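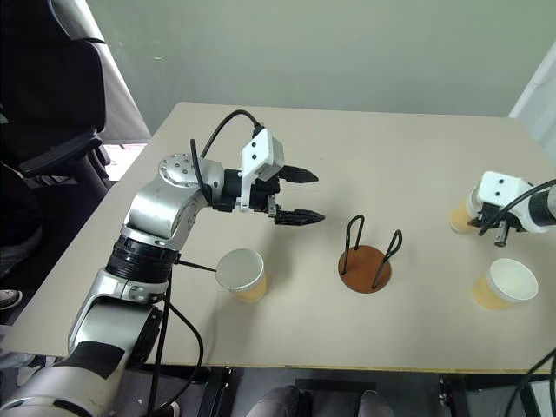
A stack of paper cups is one of those things that gets left in its plastic sleeve on top of the microwave. The sleeve splits, the cups roll behind the kettle, and by February half of them have been used to hold pens. A cup holder is meant to put a stop to this, and a good many small kitchens and offices now have one.

The simplest sort has a round wooden base and two upright loops of black wire. The cups go between the loops, one inside another. Norport sells a version of it, and so does Donenora, whose loops are a little further apart. Neither has a lid or any moving parts.

We kept one on the tea table at our Foltodden office for 14 weeks, next to the urn and the biscuit tin. It takes up less room than a side plate. The wire can be wiped with a cloth, and so can the wood, though standing water will mark it in the end. A coat of oil twice a year helps.

What you put in it matters more than you might think. Plain white cups look clean but show every tea drip. Cups with a coloured lower half, in tan or light orange, are more forgiving, and people can tell at a glance which way up they are.

The rim is the part to look after. It is rolled, and the roll gives the cup most of its stiffness. Once it has been pinched flat the cup will dribble, so lift cups by the side wall when you can. It is also worth looking inside each one before you pour, especially if it has been out on the table all day.

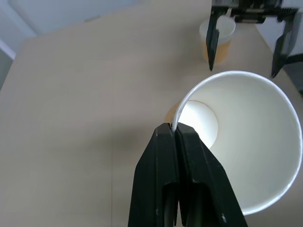

A paper cup on its side, with the rolled rim and white inside wall in view.

Loading the holder is a small job. Stand the first cup on the base, between the loops, and check that it sits level. Add the rest one at a time. Cups pushed down hard will stick together, and you end up pulling out 2 when you wanted one. Ours held 22 before the stack began to lean, but we found it easier to stop well short of that and top it up at lunchtime.

Cups that have tipped over on the table can go back in the stack if they are clean. Used ones should go straight in the bin, as a damp cup will soften the one beneath it. 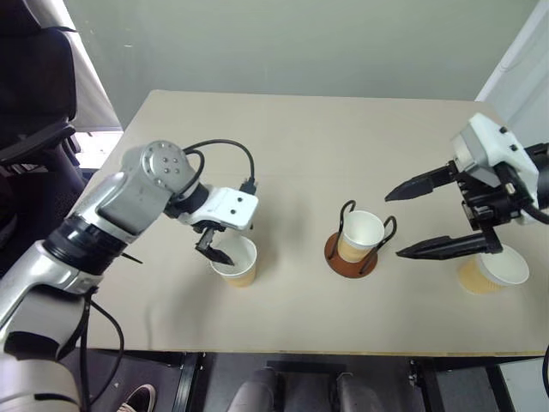 Can the same holder be used for mugs?
Most mugs are too wide, and the handle catches on the wire. Marulanda makes a broader stand with 4 hooks for mugs, and it takes up a good deal more of the table.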